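Home | Notebook | Screenings | Gear | Contact

Garnon notebook, September: Suswood rewatch, episode one

Started at 6:40 pm with the pilot, sound up, lights down, notes on my lap.
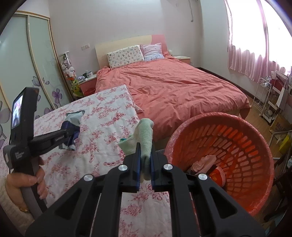
I had forgotten how good the opening is! The generator coughs, the whole town goes dark, and we get a full minute of people just talking in the pitch black before a single face shows up. I timed it this time: 60 seconds on the nose. No music at all until the kid strikes the match. Our sound workshop should start with this one (Rocío, please put it ahead of the submarine film).

Things I jotted down while it played:

- Dudetti plays the sheriff much quieter in the pilot than later on. The shouting version must come in around episode four. I like this one better.
- The flood wall set wobbles when Rosales leans on it, 18 minutes in. Love it anyway.
- Dialogue in the diner is mixed very low. Had to go back twice to catch the line about the ferry. Try the center channel up a notch next time.
- The title card says population 2000 and then the mayor says "all eighty of us" at the meeting, so most of the town is gone before we even arrive. Missed that completely the first time through! It changes how you hear his whole speech.

Rocío Beltrán thinks the ferry is a dream from start to finish. I don't buy it (the ticket stub is still in the coat in the last shot, and why show us that?) but she has seen the finale and I'm staying away from spoilers, so no more arguing until I catch up.

To do: pull the match scene for the workshop, levels marked. Check if the disc has the longer cut of the town meeting. Find out who did the wind, it's gorgeous, all those little whistles under the door.

Episode two next, same time, and I'm bringing the good headphones.

We use cookies to remember your settings. Accept | Manage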